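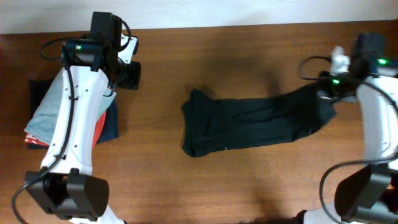
How long should wool cloth be left to rest between washing and cutting? The workshop's working figure is 14 hours laid flat on a table, and it should not be shortened when the order book is full.

Notebook entry, Tuststead textile workshop
November 4, 2024

Purpose of entry. To record the shrinkage trial on the Benjelloun twill and the Grilance jersey, and to set down the finishing practice to be followed until the next review of the cutting tables. The October entries on the same cloths are superseded where they differ.

Background. Two lengths of the Benjelloun twill were cut in October straight from the roll. The garments made from them were returned with the side seams pulling towards the front. The fault was first put down to the sewing. On examination the seams were found to be sound and the cloth had relaxed after its first wash, more in the length than in the width. The pattern pieces had been correct on the day they were cut and were no longer correct afterwards.

Method. Test squares measuring 200 mm each way were marked with cotton thread, a running stitch along all four sides. Thread was preferred to chalk, which does not survive the wash, and to pen, which spreads. Nine squares were taken from the twill and seven from the jersey. None was taken from within a hand's width of the selvedge. Each square was washed by hand in lukewarm water with the plain soap from the lower cupboard, rinsed until the water ran clear, rolled in a towel and laid flat. No square was hung, wrung or pressed before measuring.

Measurements were taken along the thread lines at both sides and through the middle, and the middle reading was the one entered. Where the two sides disagreed by more than a millimetre the square was laid out again and left before a second reading.

Results, twill. Average loss in the length 9 mm on the 200 mm square; in the width, too little to be worth an allowance. The last square in the set came out slightly skewed and has been kept, labelled, in the sample drawer. It was probably cut off grain. It has been left in the average.

Results, jersey. Average loss in the length 7 mm. The width grew a little on most of the squares and went back when the cloth had rested. Readings taken directly after drying were unreliable and have been struck out in the table. Anyone repeating the trial should disregard the first column altogether.

Conditions in the room. The Priva controller was left at its usual setting throughout and was not adjusted. The window on the yard side was opened once, during the jersey readings, and the two squares nearest to it were measured again the following morning. No difference was found. The room is at its dampest early in the day, before the heating has settled, and it would be preferable to take all readings after midday.

Practice to be followed.

All twill is to be washed in the piece before cutting. The earlier habit of steaming it on the board is discontinued. Steam takes out part of the shrinkage and leaves the rest for the customer.

Jersey is to be washed and then rested flat. It should be unfolded fully, with no part hanging over the table edge, as the weight of the overhang will stretch the remainder. If the table is needed, the cloth may be loosely folded once and moved to the long shelf, but the resting time begins again from that point.

Linings are to be treated in the same manner as the cloth they are intended for. This was overlooked on the grey jackets.

Roll tickets should be marked W once the cloth has been washed, with the initials of the person responsible — two rolls at present carry no mark and must be treated as unwashed.

Outstanding. The Benjelloun lining has not been tested. The supplier's sheet gives a figure for it, but the sheet also gave a figure for the twill which our own squares do not support, and a query has been sent. The steel rule with the worn end should be withdrawn from measuring and kept for marking only. More white cotton thread is required, as the present reel will not cover another full set of squares.

Thread lines on the remaining Grilance squares to be left in place for a second wash.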